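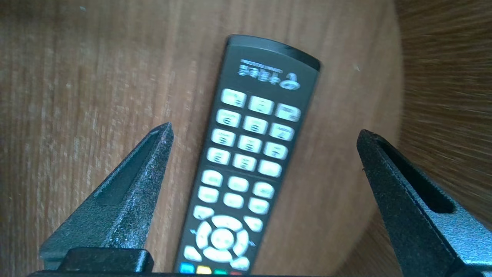

Photo: Chantal Kennedy

Search this site Search for: Go

Keeping a Small Emergency Fund at Home Without Losing Track of It

My mother kept her rainy-day money in a flour canister, and for years I thought that was how everybody did it. I still like having a little cash in the house, but I've learned (mostly from my neighbor Harvey, who is far more orderly than I am) that it needs a system or it simply melts away into pizza and parking meters.

Start with an amount you'd hardly miss. Mine is $300, in small bills, because the plumber's helper never has change for a fifty. Put it in a plain envelope and write the total on the front in pencil. Every time you take some out, cross off the old figure and write the new one, even if you mean to put it back by supper – especially then!

Keep the envelope with your household papers, well away from the stove and the sink. I use the back pocket of the folder where the water bill and the car insurance live, and I tuck a slip in with it listing the phone numbers for the bank and the card companies.

Anything bigger belongs in a savings account. When our furnace quit one September the bill came to $1,061, and I was very glad that money had been sitting at the credit union in Punton, where I couldn't nibble at it. I'd been moving $17 a week over there and had nearly forgotten about it.

If you do borrow from your envelope, pay it back first thing out of the next paycheck, before the groceries. Solange McKinnon wrote in to say she clips a note to her checkbook as a reminder, and I've started doing the same.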